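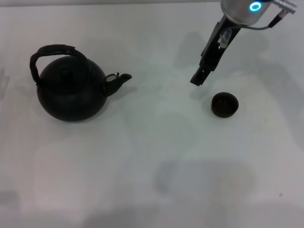
The Starnham Public Library began recording the life stories of its older residents in May, and the person responsible for the work is Anqi Tian, who joined the library as its oral history coordinator after several years in the county archives. The program has so far completed 40 interviews, most of them conducted in the homes of the people being recorded. Ms. Tian regards the home visit as central to the method. A black teapot and a small dark cup on a white table, she said, will often do more to settle a speaker than any opening question on her list. "People are used to talking over tea. They are not used to talking to a recorder. I would like the first of those to win."

Ms. Tian spoke with the library newsletter on 7 October 2019, in the reading room on the second floor, where the collection will be made available to the public next year.

Asked how participants are chosen, she explained that the library does not seek out prominent residents. The first group came forward after a notice was placed in the water bill. Others were suggested by family members or by former coworkers at the Brornum mill, which employed a large part of the town until it closed. "We had a great many letters from daughters," Ms. Tian said. "The daughters had been asking for these stories for years and getting two sentences. They thought a stranger might get three."

The oldest participant to date is 97. She worked in the Brornum dye house as a young woman and was able to name the foremen on each shift, along with the streets they lived on. Her recording runs to almost 8 hours over several visits and is the longest in the collection. Ms. Tian did not cut it. The library's policy is to keep every recording whole, including the pauses, the telephone calls and the barking of dogs, and to prepare a shorter version only at the request of the family.

Interviews are carried out by Ms. Tian and by Kiprono Mwakalinga, a retired court reporter who now works for the library part time. Mr. Mwakalinga also prepares the transcripts. He joined the conversation midway and spoke at some length about the difference between his former work and his present duties.

"In court the record has to be clean," he said. "Here I leave in what the person said, the way the person said it. If a man starts a sentence about his brother and does not finish it, the transcript shows that he did not finish it. I do not put a period there."

Mr. Mwakalinga noted that place names present the greatest difficulty. Many residents still use the old names for parts of town, and spellings differ from one family to the next. The neighborhood known as Jinbridge appears in the early transcripts under three spellings. The library has adopted the one used on the 1931 fire map and lists the others in the index.

Some interviews are held in languages other than English. One series concerns families who settled near the river and opened shops there, among them the Lại family, whose grocery on Canal Street was in business for two generations. Those recordings were made in Vietnamese with the help of a granddaughter, and both the original and the translation will be kept. Ms. Tian said that she would not have wanted the translation alone. "The voice is the record -- the paper is there to help you find your way around in it."

Participants may close all or part of a recording for a period of their choosing. Several have done so. Ms. Tian declined to discuss the subjects involved, but she said that the option is explained before the recorder is turned on and again when the signed form is collected. A copy of the audio is given to each participant at no cost.

On the question of what she listens for, Ms. Tian was brief. She prepares a page of questions for each visit and seldom reaches the bottom of it. She prefers to ask about a working day from start to finish: what time the person rose, who was already awake, what was eaten and by which door one left the house. "After that they are usually walking down the street on their own," she said, "and I keep up if I can."

Residents who wish to take part, or to suggest a relative or neighbor, may leave their name at the main desk. Applications for the winter visits are now being accepted. Home visits are available throughout the Starnham library district.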